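Speaker notes – "What the quote leaves out: budgeting for your first packing robot"

(Slides are mostly headings, so don't read them. Water on the lectern. Aim for 20 minutes and leave 5 for questions.)

Opening
Morning, everyone. I run the packing side at Praver, over in Billville, where we put together boxed card sets and small gift packs. I'm not an engineer. I'm the person who has to sign the purchase order and then explain it, and that's the bit I want to talk about.

Ask for hands: who's got a robot quote sitting in their inbox right now? Who's opened it more than once? (Wait for the laugh. If there's no laugh, keep going.)

Slide 2 – The number on the front page
We had two quotes, one from Mosex and one from Paulík. I went straight to the cheaper one, like anybody would. Then I sat down with a cuppa and a highlighter and found 42 line items marked "by customer". Forty-two! Power, network, guarding, spare fingers, training, freight back if a hand needs servicing. Read a few out, slowly.

My rule these days – price those lines before you compare anything. Ours moved the two quotes a lot closer together.

Slide 3 – Bench time
This was the big one I missed. Somebody has to sit with the thing, and their wages belong in the robot budget. I'd put down nothing. We're now planning on 18 weeks of part-time bench work before we commit to a line, and that's one person, a laptop and a desk.

Also put in for sample stock. Shiny packaging and clear plastic are our everyday product, so those are what we trial, and I've given trial packs their own cost code so production doesn't cop it.

Slide 4 – The work itself

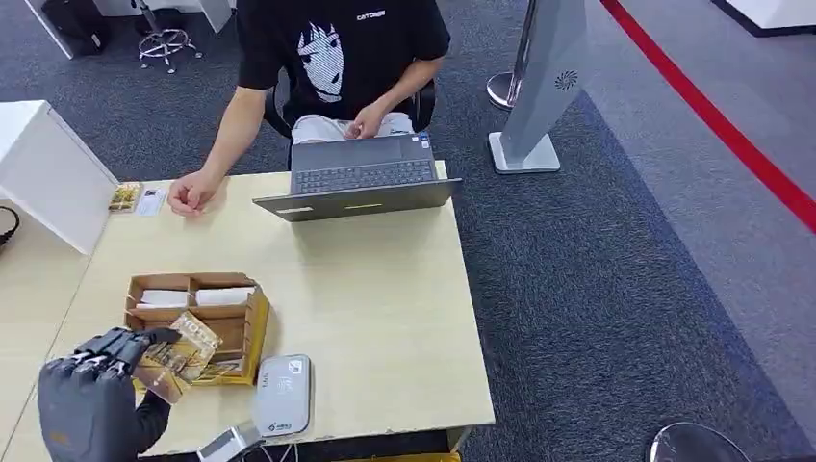
Bench trial: gold-printed card pack in the hand, divided carton on the desk.

Leave it up for a bit. Point to the carton with the cardboard partitions, and to the little devices at the near edge of the desk. Small stuff like that needs its own row in your spreadsheet, cables included.

Slide 5 – Lease or buy
Skip if running late. Short version: we're leasing the first one through to October, with a buyout price agreed up front. Get that in writing before delivery.

Questions
Likely ones: insurance (ring your broker early), floor space, who owns the trial data. I don't have a good answer on the last one yet, so ask the room. Spreadsheet template's on the table by the door.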